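Nilto Housing Association
Advice for Residents: Kitchens, Larders and Utility Rooms

Sheet 3: Papered walls, patterned worktops and soft fruit

Residents are reminded that redecoration of kitchens and larders requires no written consent where the existing wall is sound. Consent is still needed before any tile is removed, and before paper is applied within reach of a cooker or hob. Requests should be sent to the Homes Office with the flat number and a sample or photograph of the chosen covering.

Choosing a paper

Small rooms take a bold paper better than is generally supposed. A larder or an alcove papered in a single pattern on all sides reads as one space, and an uneven corner is less easily noticed than it would be in plain emulsion. Papers sold as washable may be wiped with a damp cloth. Those sold as scrubbable will stand a soft brush and a little washing-up liquid. Papers marked only as spongeable should be kept to dry rooms.

Check that every roll carries the same batch number, and buy one roll more than the calculation gives. Spare paper should be kept flat or loosely rolled in a dry cupboard, with the label.

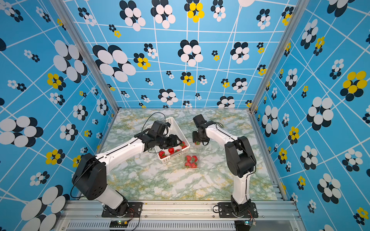
Pattern on the walls and pattern on the worktop have to be considered together, preferably with both samples held upright and then laid flat in the daylight of the room itself. Two strong designs can be used in the same space if one is clearly quieter. A pale marble pattern in white and light grey, with touches of sage green and mustard, will sit comfortably beneath a sky-blue paper with large flower motifs, and the mustard can answer any yellow in the flowers. Where both surfaces are busy and of equal strength, small items such as measuring spoons become difficult to find, and residents with reduced sight may prefer a plain worktop.

Grid papers call for additional care. A straight line will show any error in hanging, particularly beside a door frame. Mark a true vertical with a plumb line before the first length is pasted, and mark a fresh one after each corner. If the printed lines are deliberately warped or slanted, follow the edge of the paper and disregard the printing.

Preparing the wall

Wash grease from the wall with sugar soap and rinse twice. Fill holes, allow the filler to harden, and sand lightly. New plaster must be sized before papering. Paint which flakes when pressed with adhesive tape should be scraped back, and the Homes Office should be told if the plaster beneath is soft or stained.

Lengths should be cut with an allowance at top and bottom for trimming. Paste from the centre outwards. Fold the pasted length on itself and leave it for the time stated on the label. Every length should be given the same soaking time or the pattern will not meet at the joins.

Do not carry a full width round a corner. Cut the length so that a narrow strip turns on to the next wall, then hang the remainder to the new vertical, overlapping the strip.

Care of marble-effect surfaces

The association's standard worktop is a laminate. Certain older flats have other finishes, and a resident who is uncertain should ask before using any cleaner stronger than washing-up liquid. For ordinary cleaning, add a few drops to 500 ml of warm water, wipe, and dry with a clean cloth. Cream cleaners and wire wool are not suitable for any surface in our properties.

Juice from berries, beetroot and cherries should be wiped up promptly. If a mark remains, make a paste of bicarbonate of soda and water, leave it on the mark for a short time and lift it away with a damp cloth without rubbing. Lemon juice and vinegar are often recommended for stains. They must not be used on real marble, which is damaged by acids.

Containers of fruit are best set down on a tray or a folded cloth when they are to stand for any length of time. A leaking punnet on a patterned surface may go unseen until the juice has dried.

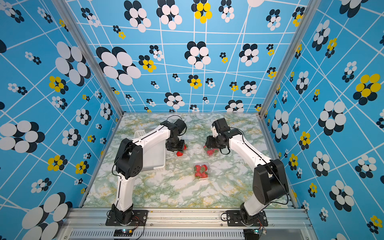
Strawberry containers on a marble-effect surface with green and yellow veining.

Keeping strawberries

Strawberries should be looked over on the day they are bought. Remove any that are split or mouldy, together with those lying directly against them. Return the sound fruit to a shallow container lined with kitchen paper, in a single layer where room allows, and place it in the refrigerator unwashed with the stalks on. They are best eaten within 2 days.

Wash the fruit in cold water immediately before use and hull it afterwards. Fruit which has softened but is otherwise sound may be stewed, or made into a sauce with a little sugar. For freezing, hull and dry the berries, spread them on a tray until hard, and then transfer them to a bag marked with the month.

Punnets may be rinsed and put to other uses in the larder. They are convenient for seed packets, clothes pegs and odd lengths of string, and they hold seedlings on a windowsill in spring.

Cleaning and repairing papered walls

Dust the walls from the top downwards with a soft brush or a clean cloth tied over a broom head. Marks on washable paper may be treated with a well-wrung cloth. Test behind a door first. Dark printed colours should be dabbed, and the cloth turned frequently. Grease may be drawn from uncoated paper by holding blotting paper over the spot and pressing briefly with a cool iron.

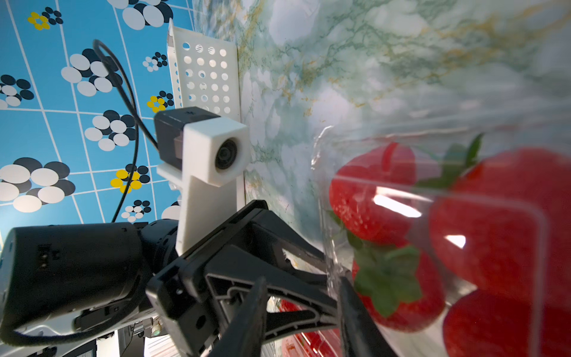 Blue wallpaper with thin white lines and clusters of overlapping circles.

To patch a damaged area, tear a piece from the spare roll so that its edge is feathered, match it to the pattern, and paste it over the damage. A torn edge is less conspicuous than a cut one. Lifting seams can be secured with seam adhesive on a fine brush and pressed down with a roller. Where seams lift repeatedly in the same place, damp should be suspected and reported.

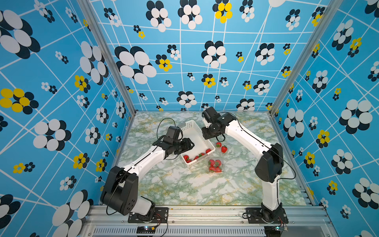 Flitov, March 16, 2023

The Homes Office gives notice that the decorating loan scheme is open to residents of all blocks. Pasting tables, plumb lines, seam rollers and a steam stripper may be borrowed for up to three days. Borrowers should bring their rent card and return all items clean. The pasting tables need a clear floor, and residents of the smaller flats at Esteban may use the ground-floor hall by arrangement.

Ryota Sakamoto, Homes Adviser, will attend the hall in the afternoon to answer questions on wall preparation and on the use of the stripper. Samples of discontinued papers may be taken away without charge while stocks last. They make satisfactory lining for drawers and larder shelves.

Sheet 2, on condensation and window care, has been reprinted. Sheet 4, on ovens and extractor filters, was last revised in December and may be collected from the Homes Office.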